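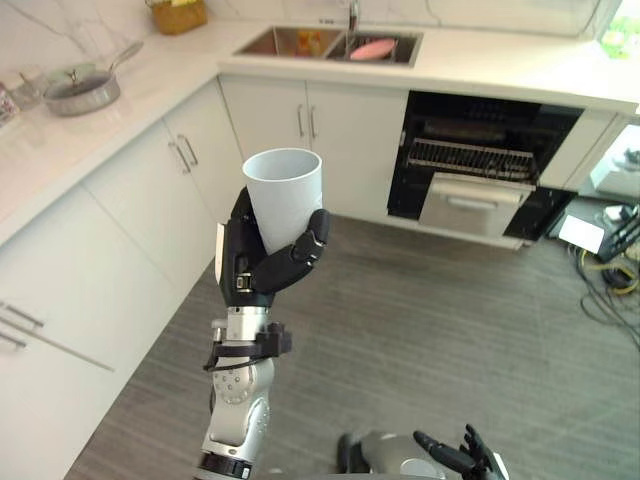
The Case Against the Second Basin as Storage

By Brittany Arsenault

A double sink has one advantage over a single sink of the same overall width, and most households give it away. The advantage is separation. Soiled items go on one side, clean items drain on the other, and water from the first never reaches the second. Once both basins hold things waiting to be dealt with, the divider serves no purpose and only reduces the size of the largest pan that will lie flat.

The kitchen I have in mind is ordinary: white cabinets, a stainless double sink, a dishwasher to the right of the sink cabinet, a lidded saucepan on the counter. With the dishwasher open and something small lying in each basin, there are already three places a cup could go. A person holding one has to choose, and in my experience the choice is made by whichever place is nearest.

My own sink at MacPherson Street measures 516 mm across the larger basin. For years I kept a molded drainer on the counter beside it. The drainer needed a tray, the tray needed emptying, and the counter underneath needed wiping twice a day. I replaced it with a rack that spans the basin, and the tray went to the recycling center in November. 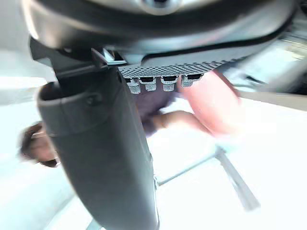
Bedton Home Review, page 249

Noémie Fraser argued in these pages that an over-sink rack is a false economy. Her objection is that it blocks a basin, and a blocked basin cannot be used for washing. This is correct as far as it goes. A rack laid over the left side leaves the right side open for washing, provided the faucet reaches it. On a single-basin sink I would side with her.

Where I differ is on what belongs on the rack. It tends to become a shelf. Paper towels are the usual offender – a roll set down on wire bars above a basin will pick up whatever drips from the next item – and bottles are a close second. Neither needs to be there. A roll should stand on the counter well clear of the faucet, and a bottle should be upended to drain or put away.

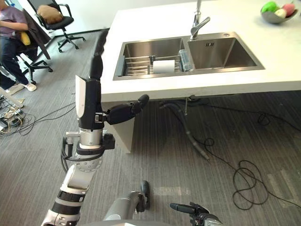 Rods or Wire

Of the common types, I prefer the roll-up rack made of parallel steel rods. It stores flat in a drawer, and the gaps between rods let water fall straight into the basin. The Flovorent buying guide I keep in the same drawer recommends molded trays for small kitchens, which I think is backwards. Small kitchens have the least counter to spare.

The rod rack has one real fault. It has no slots, so a plate must lean on something or lie flat. A plate lying flat holds water against its foot and dries slowly. A plate with one edge raised sheds most of it, and I have found 5 minutes to be enough before drying by hand.

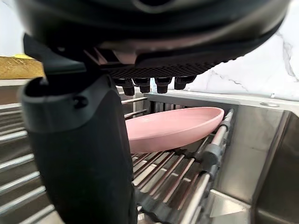 Oval plate on a steel rod rack, far edge raised.

Clips at the rod ends deserve a look before purchase. If they slide easily, the rods spread under a heavy pot. Push each one sideways with a thumb and see whether it moves.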